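The Plolis Worktop Oil, 900 ml

From Briretel, makers of finishes for kitchens and workrooms

If you have ever run your hand along an old table and wondered why it feels so much nicer than a new one, the answer is usually oil, and a good many years of it. Plolis is our attempt to give you a head start. It's a clear, slow-drying oil for bare or previously oiled wood, and we've been making it in more or less the same way since Jonatan Berge cooked up the first batch in his mother's garage and got most of it on the floor (the floor looked wonderful, by the way).

We sell it in one size, a 900 ml can with a screw cap. People do ask for a bigger one every November, when everybody suddenly wants the dining table to look good for company, but oil keeps best in a can you can finish within a year or two. One can is plenty for a long kitchen counter and a table besides, with a little left over for the cutting boards.

What it looks like when it's on

Plolis dries to a low sheen. It will warm up the color of oak, ash and maple a bit, and walnut quite a lot. If you like your wood pale and want it to stay that way, please look at Undomex instead, our white-tinted version, which holds back the yellow that clear oil brings out. The two can be mixed, and plenty of our customers do just that, but try it on the underside of something first. I can't say this strongly enough! Every board drinks it a little differently, and a patch under the table will tell you more than any color card we could print.

Putting it on

Sand to 180 grit, going with the grain, and wipe away the dust with a cloth that's barely damp. Let the wood dry. Pour out a small puddle and spread it with a lint-free rag until the surface looks evenly wet, then go and have a cup of coffee. After 23 minutes or so, come back and wipe off everything that hasn't soaked in. Be thorough about it, even if it feels wasteful — oil left sitting on top turns sticky and will collect every crumb in the house.

Leave it overnight and do it again. Two coats are fine for a desk or a bookshelf. For a counter next to a sink we'd go to three, and pay special attention to the end grain.

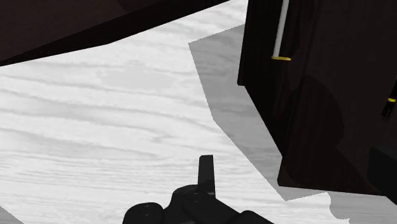
Once the last coat is on, give the wood 6 days before you put anything wet or heavy on it. You can eat at the table sooner if you use a cloth and go easy on the gravy. Lay your used rags out flat outdoors to dry before throwing them away, and never leave them in a heap, as oily rags can heat up and catch fire by themselves.

Looking after it

Soap and lukewarm water will do for every day. When water stops beading, or the spot where you always set the kettle starts to look thirsty, rub in a teaspoonful of Plolis and wipe it off again. Giang Văn, who answers our mail, has a counter at home that has had this treatment twice a year and nothing else, and she is happy to talk you through rings, scorch marks and beet juice.

Good to know

Item number: 1047
Contents: 900 ml
Finish: clear, low sheen
For: indoor wood, bare or oiled
Not for: varnished, lacquered or painted surfaces
Goes well with: Undomex white-tinted oil, Ông cotton rags
Storage: cap on tight, away from frost

Orders placed before noon are packed the same afternoon. Unopened cans can be sent back, and if you've opened yours and aren't happy, write to Giang before you sand it all off again.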